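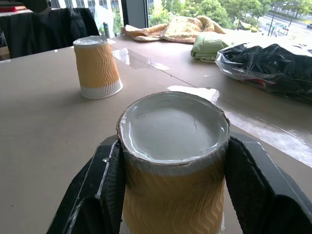
Paper cup with a yellow corrugated sleeve, upside down.

Print this message | E-mail this message
List home | Threads | Authors | Previous | Next

From: Isla Crichton
To: Clindale residents list
Date: April 19, 2022
Re: Cups for the hall

Thenmozhi Raju wrote:
> Does anyone know if the paper cups can go in with the cardboard?
> We got through 21 sleeves of them in March and I have been
> putting them in the blue bin. Bianka thinks that is wrong.
> Also, who orders the next lot?

Thenmozhi,

Bianka is right. The cups have a lining and the depot at Isunholm won't take them with paper and card. They go in general waste for now. A corrugated outer layer is fine in the blue bin if you can get it off, but on most of ours it is glued and tears, so I wouldn't spend time on it.

I asked Husar about a separate cup collection. They will do one, but the smallest contract is 3 sacks a month and we don't fill that outside the summer. Catherine is going to ask the school if they want to share.

On ordering - I do it, through Tesow, in boxes of 1,000. There are 7 sleeves left in the cupboard by the urn, so I'll hold off until after the plant sale. If people would use the china mugs for the Thursday lunch we could make them last longer. The dishwasher is working again.

Sorcha has the key to the cupboard until the end of the month.

Isla

Reply to list | Reply to sender | Back to top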